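Why Does Soda Fizz?

Open a bottle of soda and you hear a hiss. Then bubbles race up to the top. The bubbles are made of a gas called carbon dioxide. It is the same gas that you breathe out.

Plain water does not fizz when you pour it. Somebody has to put the gas in. This page explains how that is done, where the gas hides, and why a drink goes flat.

Where is the gas before you open the bottle?

Look at a bottle of cola that has never been opened. You will see very few bubbles, or none. The gas is still there. It has dissolved in the drink, the way sugar dissolves in a glass of warm water. The bits of gas are far too small to see, and they are spread out among the bits of water.

Gas does not like to stay dissolved. It would rather float off into the air. To keep it in, the factory cools the drink, pushes the gas in hard, and closes the bottle tightly. Pushing hard on a gas is called putting it under pressure.

The cap has an important job. It must hold the pressure inside for months. A metal cap has a bendy edge that is squeezed around the lip of the glass, and a thin soft lining underneath that fills any tiny gaps.
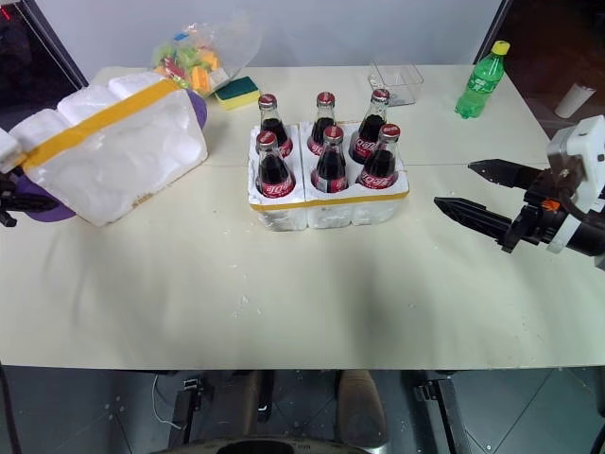 What happens when the cap comes off?

The gas squeezed into the space at the top of the bottle rushes out. That is the hiss. Now there is much less pressure on the drink, so the dissolved gas starts to come out too. It gathers into bubbles. Bubbles are lighter than the drink around them, so they rise.

Bubbles need a place to start. A scratch in the glass or a speck of dust will do. If you watch a glass of soda closely, you may see a line of bubbles coming from one spot again and again.

Shaking a bottle makes lots of tiny bubbles all through the drink. Each one is a new starting place. When the cap comes off, gas pours into all of them at once and pushes the drink out of the top. If your bottle has been shaken, let it stand for a while before you open it.

Try it: the balloon test

You can catch the gas and see how much room it takes up. You will need a small bottle of soda, a balloon, and a grown-up to help.

1. Stretch the balloon a few times with your hands.
2. Ask the grown-up to open the bottle.
3. Quickly pull the neck of the balloon over the top of the bottle.
4. Hold the balloon on and swirl the bottle gently.

The balloon stands up and begins to swell. When it is limp, its skin is thick and the color looks strong. As it stretches, the skin gets thinner and lets more light through.
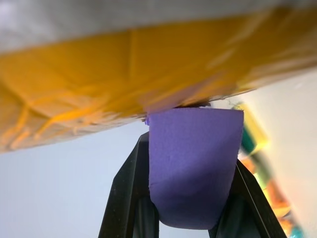

Now try the test again with a cold bottle and a warm one. Cold drinks hold on to their gas better, so the balloon on the warm bottle should fill faster. This is also why soda left in the sun goes flat sooner than soda kept in the refrigerator.

Words to know

Carbon dioxide: a gas with no color and no smell.
Dissolve: to mix into a liquid so well that you can no longer see it.
Pressure: how hard something is pushing.
Flat: a word for soda that has lost most of its gas.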